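Come drive a robot arm with us this summer!

Hi, I'm Lindiwe Mthembu, and I run data collection at Skandetti. We're a small outfit trying to teach a robot arm to tidy up a table, and it learns by copying people. That means we need people! I'm looking for folks who can start in June and come in for shifts of 3 hours, mornings or afternoons, whichever suits you.

You'll sit at the controls, steer the arm through a short chore, reset the table and go again. One full run is what we call an episode. We have 264 good ones for the cutlery chore so far and I'd love to get to 1150 before fall, so yes, there's a fair bit of repetition (put on a podcast, I always do). You'll also type a line of notes after each run — "dropped the fork," "bumped the crate," that kind of thing. Please don't be shy about logging the bad ones. 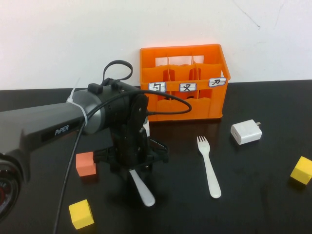

Cutlery sorting: spoon and fork on the table, labeled crate at the back.

Between runs you move things to new spots and turn them to new angles, and we like a few extras lying around that don't belong in the crate at all. Messy is good!

You don't need a degree or any robot experience. Steady hands help, and so does being okay with doing the same thing over when the grip slips. If you've played a lot of video games or done any sewing, tell me, I'm curious. You do need to be 18 or over and able to sit for a stretch at a time (we break whenever you want, and the coffee is decent).

Training takes your first two shifts and it's paid like all the others. Zanele Mtshali will sit with you for those, and she's very patient — she taught me.

We have seven spots open. To apply, send me a few lines about yourself and the hours you can do, with "Skandetti arm driver" in the subject line. No resume needed. I read everything myself and usually write back by 5 p.m. the next day.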